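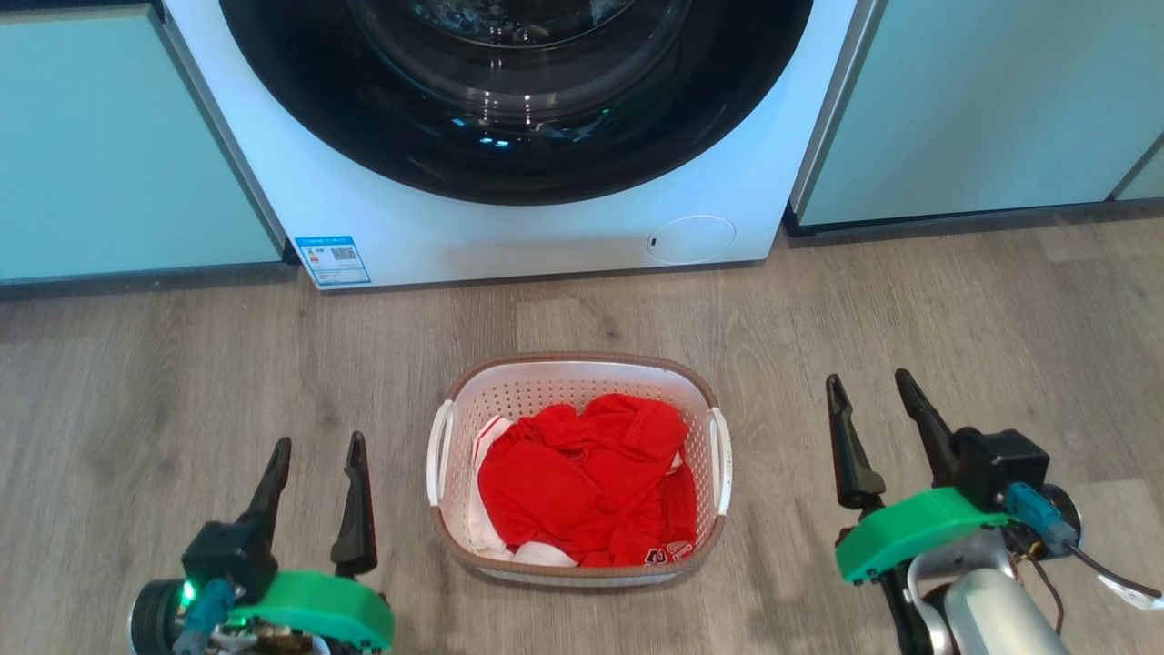
关于我们

Fider家居养护学校设于Irnthorpe，是一所面向成年学员的非学历职业培训机构，教学范围为住宅内的洗衣、衣物护理、厨房清洁及嵌入式家用电器的日常养护。学校现设洗衣与衣物护理、厨房与橱柜养护、家庭收纳三个教学组，另设课程办公室和学员服务处，负责排课、考核、证书核发及结业后的咨询事宜。

本校的教学以真实住宅的布局为基础。实训间按普通家庭的尺寸布置，洗衣机与橱柜相连，白色滚筒机身两侧即为浅色柜板，柜脚设有深色踢脚。学员在此所学的取放衣物、擦拭柜面、开启底部盖板等动作，与其日后在雇主家中或自己家中所做的动作基本一致。学校不采用将设备单独陈列于大厅中央的教学方式。嵌入安装的洗衣机侧面不可触及，后方水管和插座也多半隐在柜内，养护工作只能从正面着手，这一点对课程内容的影响很大，下文将有说明。

办学沿革

本校前身为Evangelista洗衣技能讲习班，最初只开设手洗、熨烫和织物识别课程，学员多为旅馆及疗养机构的在职人员。随着家用滚筒洗衣机在本地住宅中日渐普遍，讲习班收到的询问逐渐由“怎样洗”转为“洗衣机为什么有气味”“门封里的水怎么处理”“柜门为什么鼓起来”。原有课程对此几乎没有涉及，讲习班遂着手编写家电养护讲义，并与厨房清洁课程合并，更名为Fider家居养护学校。

更名以后，学校保留了讲习班时期的若干做法，其中包括先看标签后动手、每次课后由学员自行清理工位、考核以实际操作为主。早期的手写讲义现存于课程办公室，学员可在开放时间内查阅，但不外借。

教学宗旨

本校认为，家务劳动有其知识和规范，应当得到认真的讲授。学校不以速成为目标，也不鼓励学员依赖某一种清洁剂或某一件专用工具。课程要求学员在动手之前先了解设备的构造、材料的性质以及制造商的说明，然后选择对设备和家庭成员都较为稳妥的做法。

在教学用语上，学校要求教员使用部件的通用名称。例如机门内侧的橡胶圈统称“门封”，前面板下方的小盖统称“检修盖”，柜体下方内缩的部分统称“踢脚”。名称统一之后，学员在填写工作记录或向维修人员说明情况时，可以避免许多误会。

课程设置

一、洗衣与衣物护理

本课程为全校的主干课程，共20课时。内容包括织物分类、洗涤标志的识读、洗涤剂用量、去渍、脱水与晾干、熨烫和折叠。学员须学会判断一桶衣物的合理装载量。滚筒式洗衣机依靠衣物在筒内的翻落完成洗涤，装得过满时翻落不足，装得过少时又容易在脱水阶段失去平衡。教员通常以手掌竖立能否伸入衣物上方作为初步判断的方法，并说明羊毛、羽绒等织物应另行处理。

洗涤剂用量是学员出错较多的环节。多数学员在入学时习惯于多放，认为泡沫越多洗得越净。课程安排学员用同一批毛巾按不同用量分别洗涤，晾干后比较手感和残留气味，再自行写出结论。这一练习已沿用多年，学员的反馈较好。

二、嵌入式洗衣机的日常养护

本课程共31课时，可单独报读，也可与前项课程连读。教学分为外部、门封与内筒、底部检修盖、周边柜体四个单元。

外部单元讲授面板、机门和标签的清洁。机门外圈多为光面材料，易显指纹和水渍，宜用微湿软布擦拭后再以干布收尾。机身上的信息标签和二维码不得用溶剂或硬刷处理，字迹一旦磨损，日后查询型号和能效资料就会不便。学校建议学员在初次上门时即将标签内容抄录于工作记录之中。

门封与内筒单元讲授积水和绒毛的清理。每次洗涤完毕，应将门封下部的褶皱翻开，取出纽扣、发夹、线头等杂物，擦干后使机门保持微开。家中有幼儿或宠物的，须先与住户商定机门的开启方式，不可擅自敞开。内筒的清洁周期依使用频率和水质而定，按制造商说明执行。金属内筒壁上的细孔不宜用尖物逐一疏通，此类做法容易划伤筒壁，勾坏衣物。

底部检修盖单元是本课程的重点。许多住户使用洗衣机数年而从未打开过前面板右下方的小盖，有的甚至不知道它可以打开。此盖之后通常为排水过滤器，具体位置和结构因型号而异，学员须以说明书为准。
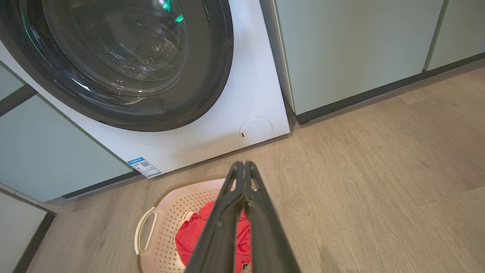 Kieran Bickerstaff在结业评语中写道，他过去一直以为那块圆盖是装饰件，学过这一单元之后回家第一次把它打开，清出来的东西装了小半碗，洗衣房里多年的潮味也随之减轻。他建议学校把检修盖的内容提前到第一次课讲授，让只能参加部分课程的学员也能听到。

课程办公室采纳了上述建议。现行课表中，检修盖的基本知识列入开课第一讲，操作练习仍放在原单元。操作前应关闭电源和进水阀，确认机门内无积水，待高温程序之后的余水冷却。随后在盖前铺好吸水布，放置浅盘，再从盖侧的小槽处轻轻撬开。撬开时宜用塑料片或硬币，不宜用刀尖。机器带有排水软管的，先经软管放水；没有软管的，将过滤器缓缓旋松，分次接水。过滤器取出后以清水冲洗，并检查其后方有无异物，最后按原方向旋紧，擦净盖沿，复位。

周边柜体单元由厨房与橱柜养护组的教员讲授。洗衣机嵌于柜体之间时，机身与柜板之间的窄缝、踢脚与地面的交界处容易积尘积水。学员须学会使用薄布包裹的扁尺清理窄缝，并学会识别柜板边缘受潮的早期迹象。洗衣机脱水时如与两侧柜板发生碰撞，应停止使用并检查机脚是否水平，由具备资格的人员调整。学校不讲授拆卸机身、更换零件以及改动水电线路的内容，此类工作不属于日常养护的范围。

三、厨房与橱柜养护

本课程讲授不同饰面柜门的清洁、铰链和拉手的检查、水槽下方柜体的防潮，以及踢脚板的拆装与复位。浅色哑光柜面在本地住宅中颇受欢迎，油渍和手印却较难处理，反复用力擦拭会使局部发亮。教员会要求学员先在柜门内侧不显眼处试擦，确认无碍后再行处理外侧。与洗衣机相邻的柜门尤其应注意下沿，清洁地面时拖把过湿，水分往往由此渗入。

四、家庭收纳

本课程讲授洗衣区域及厨房的物品摆放。洗涤剂须置于儿童不能触及之处，不得与食品同柜存放。待洗衣物、已洗衣物和待熨衣物应各有固定位置。课程不推荐统一购置成套收纳用品，学员应先整理现有物品，再决定是否添置。课程作业为绘制一张自家洗衣区域的平面草图，标明柜门和机门的开启范围，并写出取放衣物的行走路线。

实训条件

学校主实训间设于Irnthorpe校区底层，按住宅洗衣区和厨房的形式布置。织物教室设有熨烫台和晾架，标本柜内存有200份织物小样，每份附有成分说明和洗涤记录，供学员在识别练习中使用。小样每次用后须放回原格，不得剪取。

Brurkico实训室为学校的第二教学点，主要承担收纳课程和考核工作。两处教学点之间的课程安排由课程办公室统一协调，学员报读时应留意课表所列的上课地点。

为保证每位学员都有操作的机会，养护类课程实行分组教学，理论课每班最多40人，操作课另行分组，轮流使用设备。候课的学员在旁观摩并填写观察记录，观察记录计入平时成绩。

教学人员

本校教员多来自洗衣业、旅馆客房管理、橱柜安装及家政服务等行业。新聘教员须先随堂旁听，再在资深教员在场的情况下试讲，经教学组评议后方可独立授课。教员每学年须返回原行业短期实践，以便了解新机型、新面料和住户的实际需要。

教员不得在课堂上推销清洁用品或家电。课程中使用的各类洗涤剂均倒入统一容器，标签只写种类和浓度，品牌由学员自行选择。学校与任何家电制造商均无代理关系。

考核与证书

各课程均以操作考核为主，笔试为辅。养护课程的考核包括识读标签、清理门封、启闭检修盖、清理柜缝四项内容，考核员依照步骤是否完整、地面是否保持干燥、记录是否清楚评定成绩。未通过者可申请补考，补考前须参加一次辅导。

证书由Fider家居养护学校核发，注明所修课程和课时。该证书为结业证明，不代替水电、燃气或家电维修方面的法定资格。雇主如需核实证书，可凭证书编号向学员服务处查询。

服务对象

本校学员包括家政从业人员、公寓及宿舍管理人员、准备独立生活的青年，以及希望更好地照料自己住所的居民。报读者不需要相关经验。行动不便或需要其他协助的学员，可在报读时说明，学校将在工位高度、座椅和练习时间方面作相应安排。

学校每年十一月举办开放周，接待居民参观实训间和织物教室，并安排教员解答洗衣及柜体养护方面的问题。参观者可携带洗衣机说明书前来，教员协助查找检修盖位置和清洁周期，但不作故障诊断，也不提供上门服务。

报读须知

报读者应阅读课程简介，选定课程后向学员服务处提交报名表。上课时须穿防滑平底鞋，长发束起，不佩戴易勾挂的首饰。吸水布、浅盘和手套由学校提供。对洗涤剂成分过敏者须事先告知，学校可安排替代用品。

学员因故缺课，可在同一学年内随其他班次补上相同单元，无须另行缴费。课程中途退出的，按未上课时退还费用，材料费不退。各课程的课表和收费标准张贴于两处教学点入口，亦可向学员服务处索取。

本页内容由课程办公室于2026年4月24日修订。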